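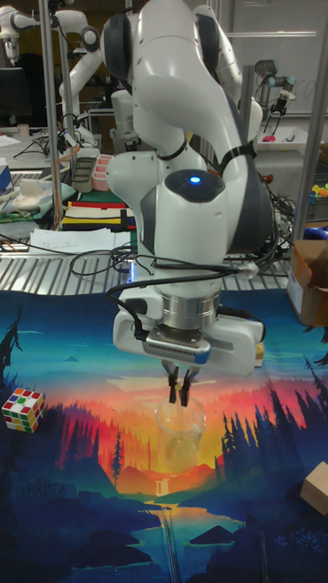

Kilura Club

Kilura is the student robotics club I joined in October, and I've ended up writing its entry because I talk about it the most! Fathima Mridha started it as an evening class with 10 of us, and it still runs like one (homework included). Members program a robot arm to pick up everyday things, a clear plastic cup or a Rubik's cube, say. Cups are my favorite and also my worst. Our big project, Dresovon, has logged 528 practice grasps so far, and Damian Walczak wants 4,000 before we enter the Jesteo contest.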